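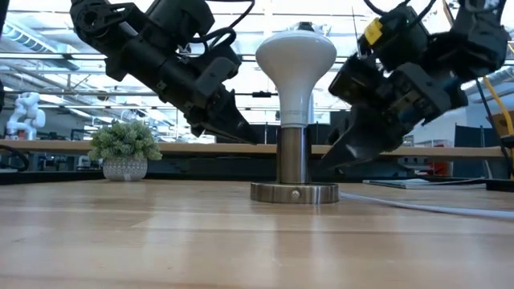 Learned Manipulation, Unit 6: What the success rate leaves out
Course notes, Lakshmi Ramasamy. Revised November.

Read this before the lab. You will need the Tadine log viewer installed and the lamp task logs copied to your own machine.

6.1 The claim

The Petrauskas policy is trained on 245 demonstrations of a two-arm lamp task: pick up the bulb, bring it to the socket, turn it until it seats. The summary you were given says it "understands assembly". Strike that sentence out. The policy takes camera images and joint positions and puts out the next chunk of joint targets, 30 steps at a time. Whether anything in there deserves the word "understands" is a question the summary does not try to answer.

6.2 What counts as the task

Before you look at any number, write down the start state and the end state in terms that someone else could check. Most arguments about results are really arguments about this. "Bulb in socket" is a poor end state. A bulb can stand in a socket without one full turn of thread holding it, and from the side the two cases look much the same. If your success detector is a classifier on a single image, ask what it would say about a bulb that has only been set down on the rim.

The start state matters just as much. A policy that begins with the bulb already over the socket has been excused from the grasp and the approach.

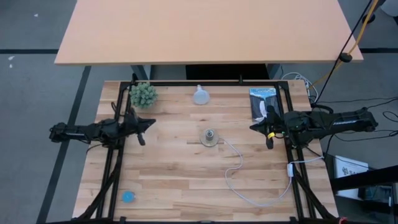 Fig. 6.1. Bulb and lamp base apart on the bench, both grippers empty.

Look at where the cord goes in Fig. 6.1. The planner in Jiltodix has no model of it at all. It treats the base as a rigid cylinder and the rest of the bench as free space. The learned policy does see the cord, in the sense that the pixels are there, but I have found nothing in the logs to show that it acts on them. The same goes for the book and the plant. People call these "distractors" and then report that the policy is robust to them. Robust compared with what? You need runs with the objects moved, runs with them taken away, and the same seeds for both.

6.3 Threading is a contact problem

Position control alone gives you very little to go on once metal meets metal. Juvlow estimates contact from motor current, filtered, and the filter adds delay. Plot the estimate against the commanded wrist angle for any run. Some 30 of the runs have a spike well before the bulb could have reached the socket. I think that is joint friction. A student last year thought it was a time-stamp fault, and I can't rule that out.

6.4 Exercises

1. Run 716 is marked as a success. Find the log entry that set the mark and say what evidence it used.

2. Write an end-state test that would reject a bulb resting loosely on the socket. You may ask for one extra motion of the arms.

3. Remove the wrist angle from the policy's inputs and replay the logs offline. State clearly what offline replay can't tell you.

Hand in plots with labelled axes. Averages without the individual runs will be sent back.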